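Kitchen Notes: Can a Machine Do Your Chores Yet?

Filed under: Tips, Gadgets, Putting Things Away

Every October I get the same sort of letter. Somebody's seen a clip of a robot folding a towel, they've got a birthday or a bonus coming up, and they want to know whether to hold off on the new dishwasher and wait for the thing with arms. Charito Belmonte wrote in this time and she put it better than most: "I don't need it to love me, I need it to empty the cutlery basket." Same here, Charito!

So I've gone through the jobs around my own place, the ones I've tried handing over and the ones I'd like to, and I'll tell you where I've landed. I write about kitchens and sheds for a living and I'm no engineer, so take it in that spirit.

Floors

Yes, mostly. We've had a Gistby running through the kitchen and hall for 2 years and I wouldn't go back. It's not a deep clean. It won't do the corner behind the bin and it chokes on the fringe of the good rug, but crumbs and dog hair are gone by breakfast. My tips: tuck lamp cords up off the floor with a bit of Velcro tape, pick up the socks before bed, and cut the hair out of the brush with a seam ripper (scissors chew the bristles). Empty the little bin before every run even if it looks half full. Mine loses its puff well before the light comes on.

Mopping, less so. The mop pad is fine for a light film of dust and hopeless on dried porridge. I still get the bucket out, and I put in less soap than the bottle says. Sticky floors are nearly always too much soap.

Dishes

You own a dish robot already, and it's the box under the bench. What you don't own is the thing that scrapes, loads and unloads. Until that turns up, the best favour you can do yourself is sort the cutlery as it goes in: forks in one pocket, teaspoons in another, and so on. Spoons nest together and come out grubby, so if your basket has a slotted lid, use it for those and leave the knives to the open end, points down. Unloading takes me less than a song on the radio when I've done that, and far longer when my son has loaded it.

Bottom rack out first, by the way. Mugs with dished bases always hold a puddle and you don't want it tipped over the clean plates.

Laundry

Washing and drying, sorted decades ago. Folding, no. I went to a home show last year where a firm called Stotisach had a folding cabinet, and you had to clip each shirt on by the shoulders yourself. By the time I'd clipped it I could've folded it, and I said so, and the young man was very gracious about it. For shirts, fold on a flat bench at hip height and do all of one kind before you start the next. For fitted sheets, roll them up and shut the door on them.

Picking up and putting away

Small stuff is what I get asked about most, the spoons and pegs and plastic bits that drift across every flat surface in the house. It's easy work for us and we do it while thinking about something else. For a machine it's the hard bit, all shapes and angles, thin things lying flat, see-through tubs. I've been reading up on what the arm people practise on, and it's very homely: a timber benchtop, a few translucent dishes in pink, lime green and orange, a pink spoon sort of thing in one and a bright green stick in another, with a pair of black two-fingered grippers up the back to do the handling. It could be my nephew's play kitchen! And I reckon there's a tip in it for people as well. One kind of thing per dish, dishes in a row with a bit of bench between them, nothing stacked. I redid my baking drawer that way using old takeaway tubs and I can find the small measuring spoon without swearing.

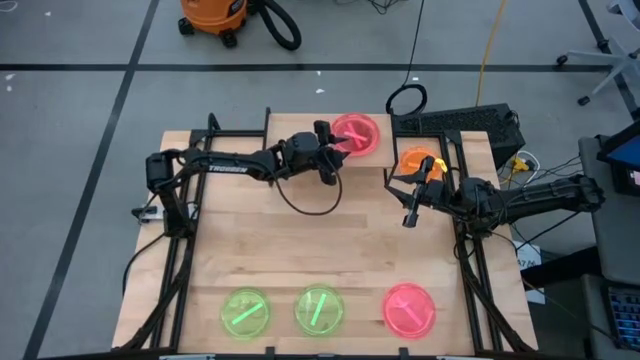 Sorting is the part I'd pay for first. If Trirkosen or Frimpong or whoever brought out an arm that could put the teaspoons with the teaspoons and do nothing else, I'd clear it a spot next to the kettle. I'd want to see it cope with my drawer, though, and not one set up by a salesman.

The shed

Same story out there. A cordless driver and a decent stop block on the drop saw will save you more time than anything clever. When I built the raised beds I had 80 short lengths to cut, and with a stop clamped to the fence I measured once. Sweep the dust away from the stop every few cuts or your lengths will creep. Mixed screws go in a muffin tin, one size per hole, and the leftovers go back in the jar the same day.

So, Charito, buy the dishwasher. Get one with a cutlery tray up top if you can stretch to it, and check that the tray lifts right out so you can carry it over to the drawer.

Next time: getting the smell out of a thermos, and a reader's trick with rice.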